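The Blue Cup

By April Gráinne Dunne had decided that the blue cup belonged to her, on the grounds that she disliked the brown one. Cường Bạch had decided the same thing on the same grounds. They had shared the back office at Restport for eight years and had never once raised their voices, and they did not raise them now.

The wire basket was Gráinne's idea. Cups not in use would live in the basket, and whoever came in first could take whichever cup they liked. Cường said this seemed fair. The next morning he arrived 40 minutes early.

She came in at seven the day after that. He was already sitting on the folding chair with his coat on, reading the Dinis catalog from the back.

"Sleep well?" she said.

"Wonderfully," said Cường, who had not.

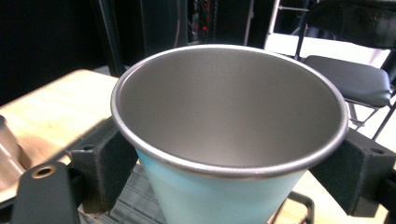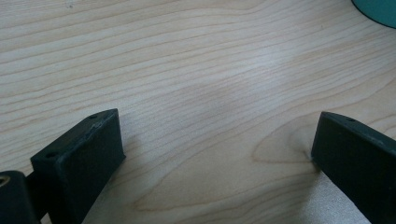
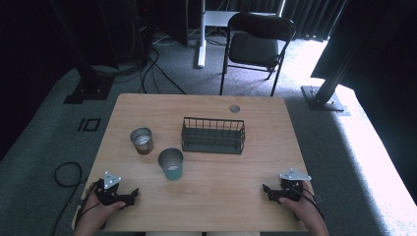 The blue cup, the bare wood, and the table with both cups and the basket.

They tried alternating. This fell apart over the question of who had gone first – a matter on which they both kept records, in ink, and the records did not agree. Gráinne proposed buying a second blue cup. She found one in the Dinis catalog, item 2632, and read the number out loud.

"It wouldn't be the same," said Cường.

"No," she said, and was annoyed to find she meant it.

So she took the brown cup, filled it, and drank the whole thing standing up, looking at him. It held less. The coffee was fine.

"How is it?" he asked.

"Much better than the blue," said Gráinne.

He was in by six the next morning to get it.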